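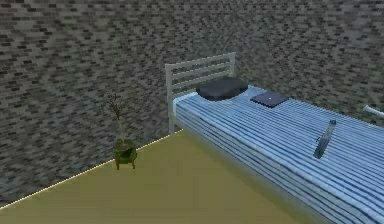

The bedroom scene in Jerine: striped bedding, a dark pillow and a few small objects to practise on.

I have spent two weeks trying to teach a robot to tidy a bed, and I haven't had this much fun with a piece of software since I was at school.

Jerine is a home robotics simulator from Brokirham, a small firm in Sesurby that used to make teaching kits for colleges. You get a set of furnished rooms, a library of household objects and a virtual arm called Gilbert, and you can control him by hand, write scripts for him or let him learn from your examples. It costs 799 for a permanent licence, which sounds steep until you price up a real arm (and the things a real arm will knock over).

I started in the bedroom, and I'm glad I did. The bed has a pale slatted metal headboard and a blue and white striped sheet, and at the pillow end there's a thin dark slab that could be a laptop or a tablet. Further down is a slim grey cylinder, tilted over at an angle. I wanted that cylinder in Gilbert's grip before lunch. I got it the following Tuesday!

The trouble is that a leaning object is much harder than one standing straight. Come in square and the fingers close on nothing, or clip the top and send it rolling. Matěj Beneš, who designed the rooms, told me he likes objects at awkward angles. "People don't put things down neatly," he said. "Why should we?"

Once I had recorded 60 of my own attempts, good and bad, I set the learning tool running and went to make dinner. When I came back Gilbert was managing the lift on most tries, and from angles I had never shown him. I called my neighbour round to watch. She was polite about it.

It isn't a pretty program. The dark brick wall behind the bed is a busy, slightly blurred pattern, and the khaki floor is as plain as a painted board. The spindly plant in its bright green pot has seen better days. I stopped minding within an hour. The plain look keeps things quick, and my 7-year-old desktop never struggled.

I'd like better help pages, though. The section on grip force is two paragraphs long and one of them is about installing the program. Yannick Chauvin, who looks after support, answered my questions the same afternoon and says a longer guide is being written. Soft things are still a weak spot too: pillows slide about well enough, but folding a sheet is beyond the current version.

A kitchen was added in January and I have barely touched it. There's a drawer in there that sticks on purpose, and Gilbert and I are having a go at it this weekend.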